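**Reisinger Air dropping Clikavthorpe - thread**

**hevlow_hopper** - 2019-10-22
So the winter schedule is up and Clikavthorpe is gone after November. No email, no nothing. I had flight 1489 booked, now it just shows "unavailable". Anyone get a refund yet or only a voucher? 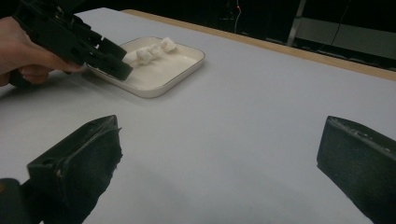
Also the Hevlow connection moved to 6 am. Six! Who is that for. I'd have to drive up the night before and pay for parking.

**gate2regular**
Voucher only so far. Called twice, got two diffrent answers. Paid $308 round trip and they offered the fare minus the seat fee.

Don't buy that the route was empty btw. Every flight I took was full or close.

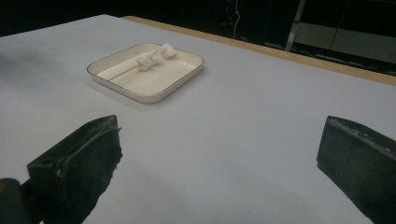 Full in summer anyway. January was thinner, I'll give them that. Still - cut it to a few days a week, don't kill it.

**mapleprop**
Disagree. Full doesn't mean making money, those were cheap seats on a small plane. Primov is an hour's drive and has better times. I switched last year, no regrets.

**gate2regular**
An hour for you maybe. Two and a half from my side of the lake, more in snow. And Primov security line is a joke 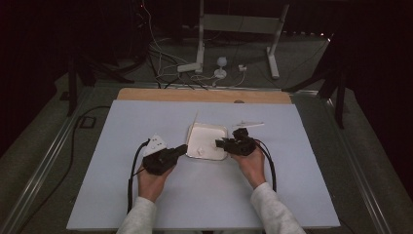 **Silvan Kofler**
Ask for the refund in writing and don't accept the voucher first. Once you click accept they treat it as settled. Mine came back to the card, seat fee included.

**hevlow_hopper**
ok thanks, havent clicked anything. Writing to them tonight. Still mad about the 6 am thing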